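30/11 is how I'd write it but the shared notebook wants 11/30/23, so there it is.

Visit to the Illgate open day, robot hall. Went with two from our bench. Notes typed up on the train, tidied a bit after.

Why we went: Botarbridge keep telling us the arm handling at Illgate is "ready for a small shop". We are a small shop. We have one bench where a person picks up moulded parts, turns them over and puts them in a rack, and it would be nice to hear that this can be done by something that doesn't get a sore shoulder.

Arrived early, waited in the corridor anyway. Coffee fine. The talk beforehand was given over Plustar slides and was mostly about how quickly you can teach a new job. Wrote down "19 minutes from unpacking to first pick" and put a question mark next to it. Asked whether that included bolting the arm down. It did not. Asked whether it included the person doing it having done it before. Got a smile.

The demo proper. One arm, two-finger gripper, small camera at the wrist. Their claim is that the wrist camera does most of the work and you no longer need the big fixed one overhead, so no calibration board and no morning ritual when someone knocks the tripod. I'd like that to be true. Our overhead camera is the thing that costs us the most time by a long way.

They ran it on their own parts first. Four attempts, four picks, steady applause from the front. Parts were laid out well apart and all the same way up. I asked if they could lay one on its side. They did, and it went in twice, backed off, went in again and got it. Fair enough, that's better than ours manages. But the operator had a hand near the tablet for the whole of that one and I couldn't see whether he touched it. Wrote "assisted??" and I'm leaving it as that.

Then the lights. The hall has blinds and they were down. I asked for them up and it was done for the second round, to be fair to them, without any fuss. Picks got slower. One missed altogether, fingers closed on air beside the part. The explanation was exposure settings, which can be fixed, and I believe that, but everything I have ever been shown could be fixed.

Numbers they gave, for the record, not checked by us:
39 picks in a row without a miss, in their own lab
up to 4 part types held at once before it wants retraining
No figure for time lost to misses. Asked twice.

The wrist view was up on a side screen during the run and I spent more time on that than on the arm. Worth knowing what the thing has to go on. Pale things on pale backgrounds are hard for it, same as for us, and our parts are white on a white tray. When the wrist rolls over, the whole view goes with it, so the software has to keep track of which way is up. They say it does. Edges go soft close in as well, and close in is when you'd want them sharp.

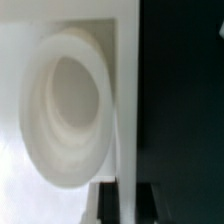 Had a go on the hand guiding afterwards. You push the arm where you want it and press a button to store the point. Heavier than it looked from the chairs, and it drifts a touch when you let go. One of ours got the hang of it quickly, I didn't. The stored points come up in a list with no names, just numbers, and I can see that turning into a mess by the second week.

Talked to the Munasinghe stand on the way out about finger pads. They do a softer one that might stop the marks we get on the glossy faces. Took two sets home. They want them back in January. Please don't glue them to anything.

Where I've got to: better than last year, and the on-its-side pick was decent if it was really on its own. Not convinced about mixed light, not convinced about white on white, and the teaching time means nothing to me until one of us does it from cold with a stopwatch going.

To do:
send them a box of our own parts, including the scratched ones
ask for the second round again, blinds up, operator stood back from the tablet
get the price with the mounting plate included, it was missing from the sheet
try the pads on the old gripper before we lend it out
find out who has our light meter

Train was late.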